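Stop writing planners before you can replay a session

Posted 2025-08-22, in a rush, sorry for the state of it

Third time this summer I've had the same argument, so I'm writing it down and next time I'll just send the link.

The argument goes like this. Somebody has a pile of demonstrations from hand-held grippers. Somebody has a policy that does all right on the bench and then reaches past the handle by a finger's width. And the meeting decides the answer is a better planner. Or a bigger model. Or a planner wrapped round the bigger model, God help us.

My view: most of the time the answer is a boring viewer. A thing that plays back one session, all the streams, on one clock, with a scrub bar. That's it. That's the essay. The rest is me being cross.

Bit of background. We had 1,864 demonstrations by the end of June. Hand-held grippers, head cameras, square markers on boxes so everything can be pinned to one frame of reference. Decent people doing patient work. We trained on the lot. Results were poor in a way that made no sense, fine on one object, hopeless on the next, then fine again. Restitz (our planner, named after a village, don't ask) got blamed first. Two of us spent the best part of a month rewriting its collision checks. They were bad collision checks, I'll give it that. They were not the problem.

The problem was time. The gripper opening was logged on one clock and the pictures on another and the offset between them was 40 milliseconds. Not always in the same direction either. So the fingers closed slightly before the picture said they should, or slightly after, depending on which machine had been switched on first. The model learned the average of that, which is mush.

You can see a 40 ms slip with your own eyes if you have a viewer that steps. You can't see it in a loss curve. We found it inside an afternoon once Atero existed. Atero is the viewer. It took one person nine working days and it's ugly, grey, no icons, crashes if you resize it too fast. Best thing we've made all year.

Now the objection, which I get every time. "We have logs." Yes. Everyone has logs. Logs are what you read once you already know where to look. I want to sit there like a bored person watching telly and go hang on, why did the pose jump when she turned her wrist. You need the picture, the pose and the finger width next to each other and moving. Nothing in a text file makes you say hang on.

Second objection, better one. "The model will sort it out with more data." Sometimes true! Random noise washes out, fine. But a clock offset isn't random and neither is a bad marker. Somebody measures the printed square with the border once and without it once, and now half your sessions live in a slightly larger world. Ten times more sessions gets you ten times more of both worlds. The thing will fit it happily and you'll never hear a complaint.

Which gets me to perception, and a small moan. We treat the markers as solved. They're on the box, the detector is green, move on. But a marker at a steep angle flips. The detector gives you two poses that fit nearly as well as each other and picks one, and on the next picture it picks the other one. Any tracking that starts from there has a wobble in it from birth. Whitelaw, our calibration tool, used to throw away the second candidate without telling anyone. Now it keeps both and writes down the gap between them, and if the gap is small Atero paints the bar orange. Seven lines of code. Why did it take us until August.

I should be fair about planning. I like planning, I used to do nothing else. There are jobs where it really is the weak part, tight shelves, two arms, anything with a cable. And a viewer won't invent a better grasp for you. But you can't tell if it's the weak part until you trust what's being fed into it, and most groups I visit don't. They hope. Ask them to show you session 200, right now, all streams, and watch the faces. There's a script. The script is on someone's laptop. It wants a version of something that won't install.

Also it changes how people collect. This I didn't expect. We put the playback on a screen near the benches so whoever had just finished a run could look at it straight away. Within a week the runs were cleaner, and no one had sent round a new instruction sheet. People saw thier own hand swing past the marker and block it, and stopped doing it. The feedback used to arrive a fortnight later as an email with a list of rejected file numbers. Useless, and a bit insulting.

So what would I have you do. Freeze the planner. Put one clock in, one, and make everything else answer to it. Write the viewer before the training code, even a rubbish one. Make it open any session in under ten seconds or it won't get used. Keep the candidates your perception throws out. Then watch things. Pick sessions at random, not the failures, watch an hour of them with a tea.

There's a tool called Wudus that does part of this and I'm told it's lovely, though it wants your data in its own format and I've moved formats twice already this year and will not be doing it a third time. Your choice. Use it, write your own, pinch Atero when I get round to putting it up (next month? the licence text is half done).

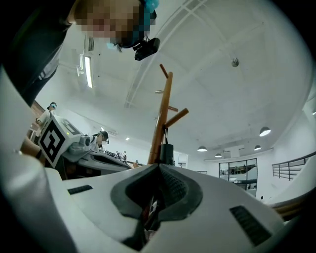
And budget for it properly. It always gets filed under "tooling, if time allows", time never allows, and then there's a month gone on collision checks. Put a name against it and a date. I'd take that person off the planner if I had to, and I did, and the planner was fine without them.

Comments are open but I'm slow to reply until the clock changes are merged.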